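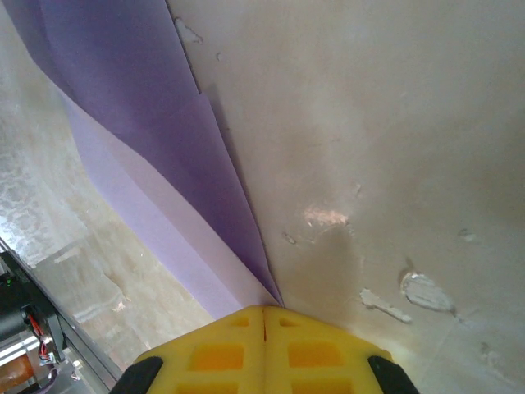
A reader wrote under my last post that by the time a letter arrives the news in it is stale, so why bother. I've been thinking about that all morning while the laundry went around, and I have enough to say that I'd better make it a thread.

**1/**
I've been writing letters again since June. Real ones, with stamps. I started with an old neighbor who moved from Cludamstead up to Diltimora and doesn't care for the phone (she says it always rings when her hands are in the sink), and then a cousin wanted in, and then her sister-in-law, and you can guess how it went.

**2/**
So, stale news. Sure, some of it! I wrote a whole page about my tomatoes splitting, and by the time she read it I'd pulled the plants out. She wrote back with her mother's recipe for split tomatoes anyway, and I've got it taped inside the cupboard door for next summer.

**3/**
My grandmother kept 92 letters from her brother in a hatbox. We have them at my aunt's place now. Hardly any of them contain what you'd call news. There's a long quarrel about a fence, a lot of weather, and one that is almost entirely about a ham he was served in 1951 and never got over.

**4/**
For people asking where I buy stamps and envelopes: MacLeish, the little stationery shop behind the bank. They'll sell you envelopes loose, so you can buy 4 and see if you like them before you commit to a box. Go before lunch – they close up whenever it gets quiet in the afternoon.
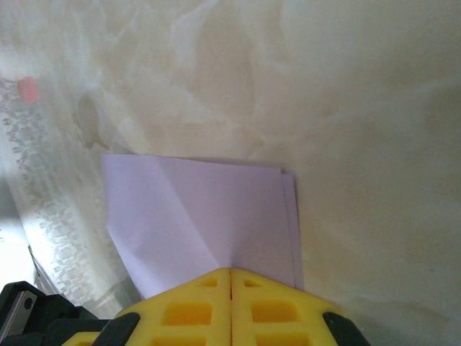 **5/**
How long does a letter have to be? One side of one page is plenty, and I've been delighted with less. My cousin sends me three lines and a joke she heard at the dentist, and I'm just as happy to find that in the box as I am with the fat ones.

**6/**
Getting started is the hard part for me, so I've quit trying to be graceful about it. I put down where I'm sitting and what I can hear. Last week it was the kitchen, the refrigerator, and Fester (our dog, very old, snores like a truck). After that I'm usually off and can't be stopped.

**7/**
I don't do drafts. If I spell something wrong I cross it out and keep going. I did copy one over neatly back in the summer, a condolence letter, and it came out so stiff that I mailed the messy one instead.

**8/**
One thing I'd do differently: write down what you've told to whom! I have now told my neighbor the story of the church raffle twice, and she was very kind about it the second time. I keep a few words on the back of the calendar now – "raffle, porch, knee" – and that does the job.

**9/**
I owe some 3 people an answer as I type this, and the mail goes out at four, so I'm going to put the kettle on and get to it. If you've got a good first line you always use, leave it in the replies. I'd love to borrow it.

*October 14, 2022*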